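News > Health > Interviews

"We call every household twice before we write it off"

The regional health office in Kanditska has spent most of the spring trying to raise measles vaccination among children who missed their second dose. Irén Fülöp, the epidemiologist in charge of the catch-up program, spoke to us on Saturday at the Matei clinic, between the morning and afternoon sessions.

The office began with a list of 400 children whose records showed one dose or none. By the end of April, 189 of them had been vaccinated. Fülöp said she had hoped for more.

"The list was worse than we thought," she said. "Families had moved to Gruvska or gone abroad, and the records still had them at the old address. We spent the first weeks on the phone before we gave a single shot."

She said outright refusals were a small part of the work. Most parents she spoke to had missed an appointment and never got a new one. Some believed that a child who had missed the second dose would have to start over from the beginning – a mistake she heard in every district.

"They don't start over. If the first dose is in the record, we give the second and it's done. I must say that sentence all day long."

The clinic in Matei now opens at 10 a.m. on Saturdays, and parents can come without an appointment. Fülöp asked for the weekend hours after parents who work at the Kenenar plant told her they could not get away on weekdays. The extra shifts are paid from the district budget until the end of the school year. After that, she said, the arrangement will have to be discussed again.
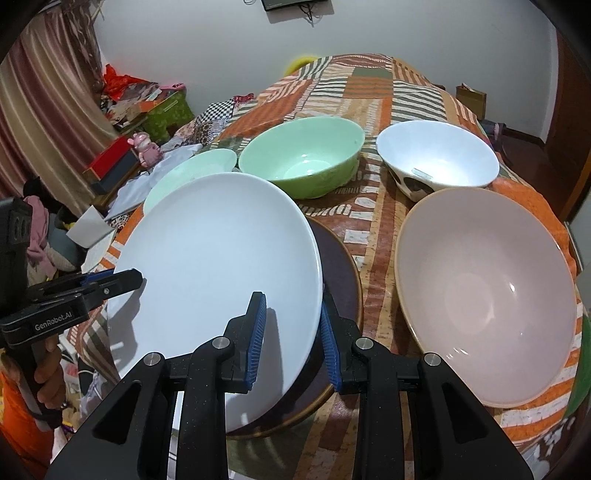

Cases in the district

Two cases of measles have been confirmed in Kanditska this year, both in adults who had no record of vaccination. Neither led to further cases that the office knows of. Contacts were checked and offered a dose.

"Two is a small number, and I don't want to frighten people with it," Fülöp said. "But both of them used the bus to Gruvska while they were infectious. With measles, you can walk into a room after the sick person has left and still catch it."

Asked whether schools should turn away unvaccinated children, she said that was a decision for the ministry and that she would not comment on it. She would like schools to check vaccination cards at enrollment and pass the gaps on to her office, which a few already do.

The team will move to Gruvska next, where the clinic has one nurse and no weekend hours. Parents there can already bring a child's card to the front desk to have it checked.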